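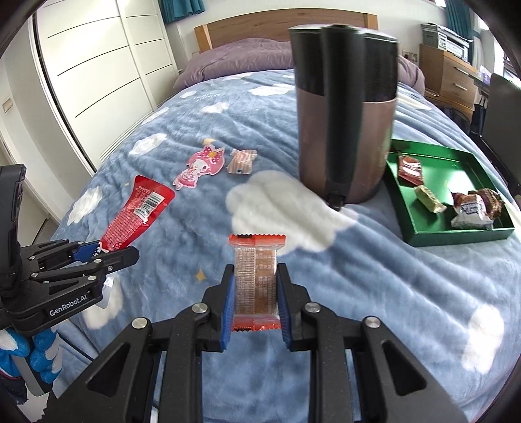 Clouds, thermos, first of the provisions

The Weekend Away
by Albane Texier

The cottage at Skonik had been booked since spring, and by Thursday evening it had been unbooked by its own roof. The owner called at six to say that part of it was now in the kitchen. She sounded pleased to have someone to tell.

"So we're not going," said Martin.

"We're going," said Dora. "We took the days off. I told everyone at Rendstead I'd be unreachable."

"Going where?"

She pointed at the bedroom.

Martin had been married long enough to get his shoes off before he argued. By the time he had them off, she had shoved the purple duvet up against the headboard and spread the blue fleece blanket with the clouds on it, the one her sister had given them for a baby who was now fourteen and wouldn't be seen near it. The thermos went on next, upright, on a mattress that had never held anything upright.

"That'll tip."

"It's a lighthouse," said Dora. "There was going to be a lighthouse."

The cottage had cost them a deposit of 1,000, nonrefundable, a word the owner had also sounded pleased to say. The snacks had cost a good deal less. Dora had bought them at the Akanda market for the drive, around two hours with stops, and she had bought them the way she bought everything there, by color. Neither of them could read most of the packets.

"What's this one?" Martin held up a red and white pouch with a great deal of small print on the back.
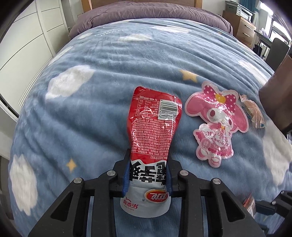 MIRNIMSIDE EVENING WRITERS / Short Fiction Group

"Dinner," said Dora.

"It's upside down."

"You're holding it."

He turned it around, which didn't help him with the Chinese but did help with the numbers. "Twelve hundred and fifty-four milligrams," he read. "Of what, do you think?"

"Joy."

"Sixty-three percent of something, too. Sixty-three percent is a lot of anything." There was a phone number. He considered calling it. He pictured a calm person at the other end asking where he was staying, and himself having to say.

Dora had moved on to the pink rabbit. It had a bow and an expression of total confidence, and she wouldn't let him open it until Saturday.

"Why Saturday?"

"You can't do everything on the first night. Then what's left for the trip?"

They agreed on rules. No email. No laundry, even if it could be seen from the bed. Anyone going to the bathroom had to say they were popping into town. Martin popped into town at eight and came back with a report on the traffic, which was their son, brushing his teeth.

"Are you two okay?" the boy asked through the door.

"We're away," Dora called.

"You left the landing light on."

"Then the house-sitter can get it."

There was a pause of the kind a fourteen-year-old uses to review his options. Then the door opened, and he looked at the blanket, and at the packets all over it, and at his father, who was lying very flat so as not to upset the lighthouse. 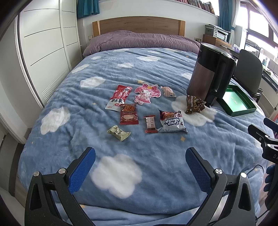
Snacks on the cloud blanket, middle of the bed

"Is that Super Kontik?" he said.

"Guests only," said Dora. "Do you have a reservation?"

He did not. He had, however, turned off the landing light, and he was prepared to discuss a late arrival. Martin moved his feet. The thermos went over at once, lid on, and rolled slowly out to sea.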